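Caderno de oficina: simulador de corridas, posto 2
23/02/2024

Responsável pelo registo: Kristýna Vávra
Em cópia: Aaliyah Thibodeau

Objeto da sessão: revisão do conjunto de pedais Ulteck e verificação da calibração antes da próxima série da liga Cestallow. O posto 2 esteve fora de serviço desde dezembro por oscilação do sinal de travão.

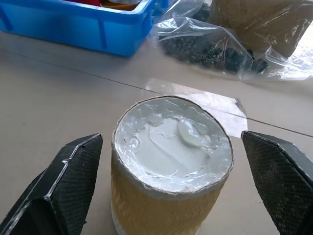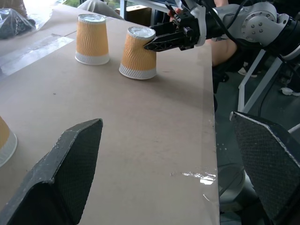

Procedeu-se à desmontagem do pedal de travão. A célula de carga não apresentava folga mecânica, mas o cabo de sinal passava junto à fonte de alimentação do volante e estava preso à mesma abraçadeira. Foi desviado para o lado oposto da estrutura. Com o pedal em repouso, a leitura deixou de oscilar; mantém-se um desvio residual de 2 % no final do curso, que se aceita para uso em treino e que deverá ser reavaliado antes de qualquer prova pontuável.

Os elastómeros do travão foram substituídos pelo par mais rígido. Registe-se que a documentação do fabricante indica a ordem de montagem inversa à que estava aplicada no posto. Desconhece-se quem efetuou a montagem anterior, dado que não consta deste caderno. Recorda-se que toda a intervenção nos postos deve ser aqui lançada, incluindo as de curta duração.

Calibração. Curso do acelerador regravado com zona morta de 3 % no início e nula no fim. Travão com saturação fixada na força máxima que Aaliyah Thibodeau consegue repetir sem deslocar o assento. A curva de resposta ficou linear. O perfil foi guardado com o nome Tichý, para não se confundir com o perfil Level, que permanece atribuído ao posto 4 e não deve ser alterado.

Ensaio em pista. Foram realizadas 6 voltas com depósito cheio e pneus médios, seguidas de igual número de voltas com o perfil antigo. Com o perfil novo, as rodas dianteiras bloquearam menos vezes na travagem para a primeira curva e a piloto considerou o pedal mais previsível a baixa pressão. Os tempos por volta não são comparáveis entre os dois conjuntos: a temperatura da pista no servidor estava em modo dinâmico e só se deu por isso no fim da segunda série. O ensaio terá de ser repetido com temperatura fixa.

Force feedback: sem alterações. Ganho mantido no valor anterior. Aaliyah Thibodeau solicita que se experimente reduzir o filtro, por entender que a direção perde detalhe nos corretores. O pedido fica registado e será tratado em sessão própria, com os quatro postos na mesma versão de firmware. O posto 3 continua por atualizar.

Pendentes:
Repetir o ensaio comparativo com temperatura de pista fixa.
Encomendar abraçadeiras e uma bainha para o cabo do travão.
Atualizar o firmware do posto 3.
Confirmar com a organização da Cestallow se a janela de paragem nas boxes se mantém igual à da série anterior.

O posto 2 fica disponível para treino, com o perfil Tichý carregado por defeito. K. V.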